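FOR IMMEDIATE RELEASE, February

**Traltuvham service team puts out gripper care routine for Larnum two-arm bench cells**

Traltuvham today released its upkeep routine for the Larnum bench cell, free to all current owners. Covers finger pads, bracket screws, arm homing. One person, 12 minutes, no laptop needed for most of it.

Routine was written by Kaisu Eskola, service lead, after a run of support calls over dropped cups. Same cause most times. Worn pads, or a bracket screw backed out.

"People go straight to the software," said Eskola. "Check the screws first. Then the pads. Then call us."

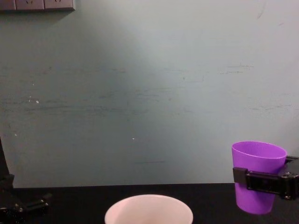
Order of work: power down, wipe both pads, check every fastener on the gripper body and snug up by hand. Swap pads in pairs, never just one. Power up, home both arms, then run the cup and bowl test, 3 lifts per arm. Any slip, stop and re-seat the pad. Dont crank up the grip force to cover for it, that wears out the bracket.

Pads should be looked at every 2 weeks on cells in daily use. Full check every 6 months, by a Traltuvham tech or by Trnka, our service partner.

Replacement pads ship from the Matine warehouse, order by noon for same day dispatch. Older Larnum cells take the same pads but need the longer screws, so please give the serial number when you order.

Printed cards avalable on request from the service desk.

Press contact: Kaisu Eskola, Traltuvham Service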